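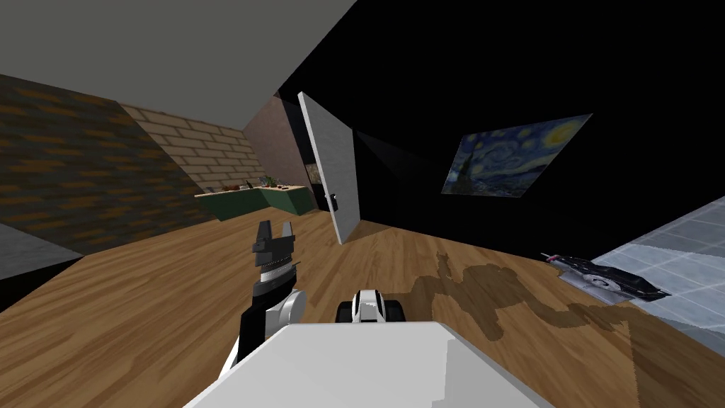 Let Dornomel vote on its own budget

27/02/2023

I love a town meeting. I love the folding chairs, the bad coffee and the man two rows up who has read every page of the sewer plan. So I was thrilled when Bindusmont let residents vote directly on a slice of its budget last June, and I want Dornomel to do the same this year!

The rules there are short enough for a postcard. Anyone can pitch a project, 1000 signatures put it on the ballot, and the top five get money. Polls stay open 12 days, at the library and at the Yeoman Street firehouse. People argued about crosswalks in the grocery line (my kind of grocery line).

Our council worries about turnout. Fine, but turnout in our last regular election was dismal, and we still seated the winners. Give people a real choice about the Prelline bridge sidewalk and I think plenty will show up. The charter already allows it. All it takes is two readings and a majority, and the next agenda has room.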